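Fiberglass grating vs galvanized for a rooftop walkway

Forum: Building Materials and Exterior Work
Page 1 of 1

dockside_tom
We have a flat roof on a two-story office near the water and need a walkway from the hatch to the condensers. The old one is galvanized bar grating on steel sleepers and it's shot. The clips went first, then the sleepers started bleeding rust onto the membrane. The owner wants a price for molded fiberglass grating as well as for new galvanized. The run is 466 square feet with two corners and one step down.

I've installed plenty of steel and almost no fiberglass. Main questions are deflection, how people are fastening it down without going through the roof, and whether the color holds.

pell_r
What span are you planning between supports? That decides most of it. Fiberglass is much less stiff than steel at the same depth, so if you keep the old sleeper spacing you'll feel it bounce. It won't fail but the service techs will complain.

dockside_tom
Old sleepers are at 3 feet. I was hoping to keep the layout.

pell_r
Then go up in depth or add a row of supports in the middle. Get the load table from whoever you buy from and read the deflection column, don't stop at the load column. They usually print both.

Ruairi Mowat
I did a job like this for a cannery with Gritotis panels, the inch and a half square mesh. Supports were at 2 feet and it was solid. We set it on rubber-bottomed blocks and used saddle clips, no penetrations anywhere. Two of us carried every panel up the stairs. With steel we would have needed a lift for half a day, and that paid for a good part of the price difference.

Cutting is where people get into trouble. Use a diamond blade, wear a real respirator and long sleeves, and seal every cut edge the same day. I've been back to jobs where the crew skipped the sealing and the edges were fuzzy with glass.

gratingman
I'll be the one who disagrees. Fiberglass is fine in a plant, indoors, near chemicals. On a roof in full sun I would still put down galvanized. I took out a fiberglass walkway that was 16 years old and the top surface had chalked so badly the grit came off under a broom. The owner had been told it was maintenance free. It isn't, it needs a recoat like anything else outdoors.
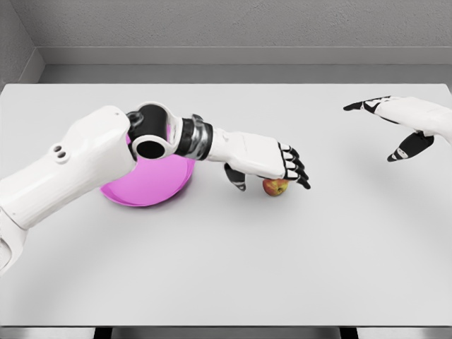 harbor_jen asks what resin that old walkway was made with, and whether it had any UV coating on it when it was new. She manages three buildings with fiberglass stair treads on the outside, all of them vinyl ester with a topcoat, and says the oldest has faded a little on the south side and still has its grit.

gratingman
No idea on the resin. There was no paperwork left and no stamp on the panels. Fair point, it may have been the cheap stuff. But that's what gets bought when the low bid wins, so I count it.

pell_r
You could say the same about galvanizing. I've seen thin zinc go brown in a few winters next to salt water. Tom already has a pile of it on his roof.

dockside_tom
True, and the membrane stains are what got the owner's attention in the first place.

I called around this afternoon. Thygesen can do molded panels in gray with a grit top, and they quoted 20 working days. Skevel is quicker but only has the open mesh in yellow, and the owner doesn't want yellow because the upper floor next door looks right down on it. Has anyone used the Lilutine edge sealer? The Thygesen rep said he can put a case on the same truck.

Ruairi Mowat
I've used it. It goes on thin, so plan on two coats, and keep it off the clips or they'll be a pain to adjust later. Any sealer that matches your resin will do the job, so I wouldn't pay extra for the name.

One more thing on the corners. Don't leave a cut panel with an end hanging past its support. Put a block under both sides of the joint, even if it looks like too many blocks.

kw_roofing
Roofer here. Before you set anything, call whoever holds the membrane warranty and ask what they want under the blocks. Most want a slip sheet or a walkway pad, and some want to come and look first. I've seen a warranty get voided over rubber feet that reacted with the membrane. Also leave gaps between the blocks so water can get to the drains.

dockside_tom
Good one, I had forgotten about the pads. I'll call them tomorrow morning.

gratingman
If you do go fiberglass, at least write the recoat into the handover papers. Then the next guy knows it was never supposed to last forever on its own.

dockside_tom
Will do. Right now I'm leaning toward the gray panels with an added row of blocks down the middle, which gets me to 18 inches between supports. The step down I may still do in galvanized. I haven't found a fiberglass stair bracket I like, so if anyone has a part they've used more than once, post it.

harbor_jen
Ours are bolted to plain fiberglass angle with stainless hardware. I can look up the size when I'm back in the office.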